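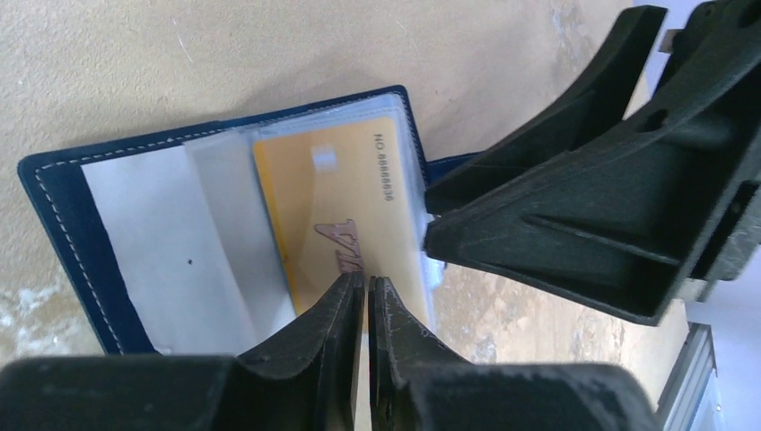

Flostwood Manipulation Challenge

Navigation: Home | Articles | Random page | Log in

The Flostwood Manipulation Challenge is a student project course in which small teams program a pair of robot arms to handle everyday objects. It is taught by Oľga Malý at the Michalík technical school and runs from winter until May. Each class is limited to 20 students.

Background

The course grew out of an after-school robotics club that built wheeled robots for line-following contests. Malý replaced the wheeled robots with arms after club members asked for tasks closer to household work. The club's old name, Clultier, is still used for the team that represents the school at outside events.

Tasks

Teams draw their tasks from a list of 51, sorted by difficulty. Early tasks use rigid objects such as blocks and cups. Later ones use things that bend, fold or slide, including cloth, paper bags and wallets.

The card holder task belongs to the last group. A leather holder is placed on the tabletop, and the arms have to work with the cards and clear plastic sleeves inside it. The sleeves are thin and reflect light, and students regard them as harder to grip than the leather. Both arms are normally needed – one to steady the holder, the other to work on the card.

Equipment

The work is done in a cell with plain pale walls and a tan, stone-patterned tabletop. Two arms with white links and black joints stand at either end of a black base plate, which rests on aluminum rails. Each arm ends in a black gripper, and a purple cable is clipped along its links.

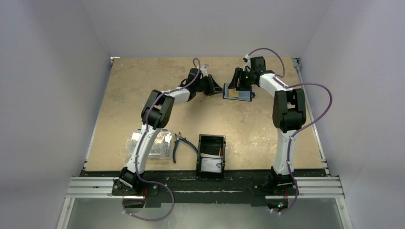
Teams are expected to do their own minor repairs, and keep screws, fittings and pliers within reach of the arms. Control software is written in Tranurix, a teaching package maintained by former students. Motions can be recorded by hand and replayed, or written out as code.

Scoring

Each team has 20 minutes in the cell and may make 2 scored attempts at a task. The better attempt counts. Points are taken off for dropped objects, for damage and for any contact with an object by hand after the start signal. A written log is graded separately – it must list every change made to the program between attempts.

See also: Clultier | Robot clubs | Two-arm manipulation

3 comments | 11 shares

Contact | Copyright Flostwood | Back to top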